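Writing Handling Rules a Robot Can Be Held To

Interview

Oluwatosin Onuoha maintains the handling rules for Wutard, a program that tests two-armed household robots on kitchen tasks. The rules fill a working document that her group calls the practice sheet. It has been revised several times, most recently in May, and the current version is used at the Ekwueme test rooms and by the integration team at Trakach. We spoke with her about what the sheet requires, how a rule gets in, and which ones cause the most argument.

The first thing Onuoha wanted to clear up was the status of the text. It is an internal document. "It does not replace a safety standard and it does not interpret one," she said. "The risk assessment for the machine is done elsewhere, by other people, before we ever see it. We start at the point where the machine is allowed to run in a room and someone has to decide what counts as running properly."

The practice sheet is organized by contact. One section covers what the hand may touch, another covers what it may carry and where, and a third covers furniture and appliances that move: doors, drawers, lids. Each rule has a number, a statement in one sentence, and a check that a person watching can apply without looking at the logs. Onuoha is strict on the last point. A rule that can only be verified from joint data is moved to a separate annex.

"If the observer has to wait for a file to know whether to press stop, it is not an operating rule," she said. "It may be a very good engineering limit. Put it in the annex."

Bottles take up more of the sheet than any other object. They come in many shapes, the walls flex, and the weight changes with the fill. The rule for a capped plastic bottle states that the cap must be closed before the lift and must remain clear of the fingers during the carry. Contact with the shoulder is permitted. Contact with the cap is recorded as a fault even when nothing spills.

"People object to that one," Onuoha said. "They say the bottle arrived and the cap stayed on, so what is the fault? The fault is that a finger on a screw cap can apply torque, and the observer can't see torque. The observer can see where the finger is."
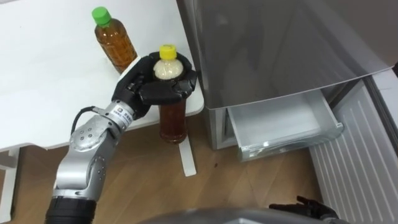

Carry beside the table, refrigerator drawer partly open.

Refrigerator work is where the sections of the sheet overlap. An open drawer takes up floor space the arm may need, and a table corner close to the appliance narrows the path further. The sheet treats the two as one zone. While a drawer is open, the carrying hand has a speed limit of its own, and the other hand may not start a second task. It can hold still or it can assist with the drawer.

That restriction was added after a review of 419 logged carries at Ekwueme. Onuoha would not give a breakdown by cause, which she considers misleading outside the rooms where the data was taken, but she described the pattern. Most of the recorded faults in the zone involved the hand that was not carrying anything. It had been given a low-priority motion, usually a return to a rest position, and the path of that motion had been planned with the drawer closed.

"The planner was correct for the world it was given," she said. "The drawer had moved and the second arm was still working from the old state. You can fix that in software, and Trakach has done so for their stack. The rule stays in. I have no way of knowing which version someone will load next year."

There is also a rule on height. A filled bottle carried past a table must be either fully above the surface, with the base clearing it by a stated margin, or fully outside the edge. Passing through the corner region at table height is allowed only at the reduced speed. Onuoha said the wording took 2 drafts. The first one prohibited table height altogether, and it proved unworkable for any transfer between a table and a low drawer.

"You have to come down somewhere," she said. "If you ban it, the operators will do it anyway and stop reporting it. I would sooner have it permitted, slow and logged."

Cables get a single line. External cables on the wrist or forearm must be checked by hand at the start of each session, through the full wrist rotation, with the arm powered but not under task control. The same line requires that any identification label on the wrist be left in place. Onuoha said a missing label is the most common finding when equipment is moved between sites, and that it delays the intake check more than any mechanical defect.

The sheet sets limits on test objects too. A fill is always a drinkable liquid or water, at room temperature, and the bottle has to be intact. Bottles are retired on a schedule. Repeated grasping softens the wall, and a softened wall changes the grip force the hand settles on. At Ekwueme the log reached 679 retired bottles before the schedule was last adjusted. Onuoha regards the figure as ordinary.

How does a new rule get in? Anyone at a participating site can propose one. The proposal has to name the contact, state the check, and attach at least one recorded case. It then runs as advisory text for 2000 carries across the sites. During that period observers mark it but nobody is stopped for it. If observers disagree too often about whether the rule was broken, the wording is rejected and goes back to the proposer.

"Disagreement is the main test," she said. "I can defend a rule that is too cautious. I can't defend one that two trained people read differently."

Several proposals have failed at that stage. One required that the robot "present the bottle upright." Observers could not agree on how much tilt was upright, and adding an angle turned it into a logging rule. It now sits in the annex with the figure attached. Another, from the Mandico project, asked that the hand release only when the object was "stable." The replacement text asks for contact between the full base and the surface, held for a count, before the fingers open.

Asked what she would like to see next, Onuoha named reporting. Sites record faults well – they have to, the session form will not close otherwise – but they record aborted tasks poorly. An operator who stops a carry early, for a good reason, often leaves the reason blank. The next revision will make that field required.

She is less interested in expanding the sheet to other rooms of the house. Requests have come in for laundry and for bathroom shelves. Her reply has been the same to each site: send recorded cases first, with the contact named, and the numbering can wait.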